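Marlina Setiawan has been ringing church bells for 19 years, and she still gets nervous on the stairs. "It's the going up," she told me, laughing. "Once I've got a rope in my hands I'm fine. It's the going up and thinking, what if tonight's the night I forget everything?"

I'd climbed those stairs behind her a few minutes earlier, on a practice night in May, and I can report that they are steep, narrow and wonderful. I had lived within earshot of this tower for most of my life without once wondering who was making the noise. By the time I came down again I had a blister, a sore shoulder and a place on the learners' list.

Marlina came to ringing by accident. She had moved to Tuvwood for work, knew hardly anybody, and saw a card in the window of the post office asking for learners. "I thought it meant handbells, at Christmas, in a nice warm hall. I turned up in my good shoes! Liam took one look at me and said, well, you'd better come up."

Liam is Liam Ó Briain, who was running the tower then and still rings every Sunday. He joined us halfway through the evening with a flask under his arm, and corrected her at once. "They weren't good shoes. They were terrible shoes. But she had a lovely sense of time, you could hear it straight off."

What I hadn't understood, and what both of them were keen that I should, is that an English church bell doesn't hang there waiting to be hit. It is fixed to a wheel and swings through a full circle, mouth up to mouth up, every time it sounds. The ringer can't make it go faster in the way you'd play a faster note on a piano. You can hold it for a moment on the balance, or pull it in a bit early, and all the skill lives in that little bit of room.

"The tenor here weighs as much as a small car," said Marlina. "And I'm not a big person. People see me on it and think I must be hauling like mad. If you're hauling, you're doing it wrong. You let her go up, you feel her get light, and then you ask her to come back."

I asked whether bells are always 'she'. Liam said his were. Marlina said the treble was definitely a he, and a sulky one, and they argued about that for some time while I tried to write it all down.

Then there is the ringing itself, which is called change ringing, and which has no tune at all. The bells start off in order from the highest to the lowest, and then they begin to swap places according to a pattern each ringer has learned by heart. There's no sheet music. Everyone stands in a circle and watches everyone else's ropes out of the corner of their eye.

"You learn it as a line," Marlina explained, drawing one for me in the air with her finger. "A wiggly line going down the page. That's your path through the other bells. When I was learning my first proper method I had it stuck up over the sink, on the fridge, inside the bathroom cabinet. I used to walk to the bus in it – three steps out, two back, dodge. I must have looked completely mad."

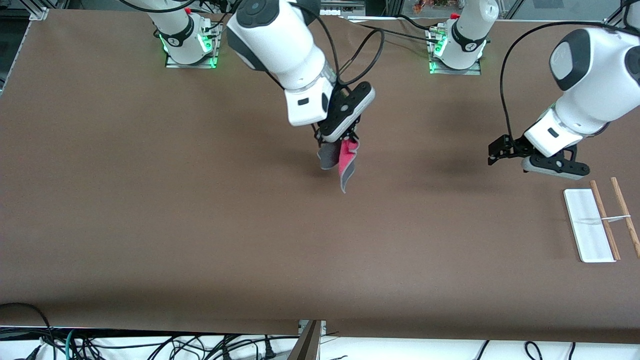 How long does it take to learn to handle a bell on your own? Most beginners need a couple of months of weekly practice, according to Marlina, though she has seen a twelve-year-old do it in a fortnight and took far longer herself.

The hardest part, for her, was the backstroke. A bell rope has a fat woolly grip called the sally, which shoots up towards the ceiling when you let go of it, and you have to keep hold of the tail end while it does. Let go of the wrong thing at the wrong moment and you can be in real trouble. New ringers always have a teacher standing close, with a hand ready for the rope, and I was very glad of mine.

Mine was Aisyah Lumenta, who learned here as a teenager and came back after university. She let me do backstrokes only, over and over, while she handled the sally. "Long arms," she kept saying. "Longer. Pretend you're posting it through the floor." On what felt like my hundredth go the bell rose, paused and came back all by itself, and I let out a yelp that stopped the conversation on the other side of the room. Everybody clapped. I'm told they do that for all the learners, and I don't care.

The band has rung two quarter peals this year. A quarter peal takes the better part of an hour without a break, and you can't put your hand up and ask for a rest. What does Marlina think about in all that time?

"Nothing! That's the joy of it. I have a job where I think about six things at once all day. Up here there's my bell and the one I'm following. If I start wondering what's for supper, I've gone wrong already, and Liam is shouting at me."

"I don't shout," said Liam.

"He shouts," said Aisyah.

They would love more ringers. There are eight bells and, on an ordinary Sunday, five or six people to ring them, so a couple of ropes stay looped up on their hooks. You don't need to read music or be strong, and you don't have to go to church, though they do ring for the services and hope you'll come along for that. You need to be able to count to eight and to laugh when it all falls apart, as it did twice while I was sitting there. Both times they stood their bells, groaned and started again from the top.

We finished in the pub, where the talk was of an outing to Jerno, a tower none of them has rung at before. Marlina has been trying to get them up there for years. The bells are said to be heavy and rather odd, with a long rope and a low ceiling, and she could hardly sit still for thinking about it.

"I might be dreadful," she said. "I don't mind. I just want to hear them."

Last updated: Sat 18 July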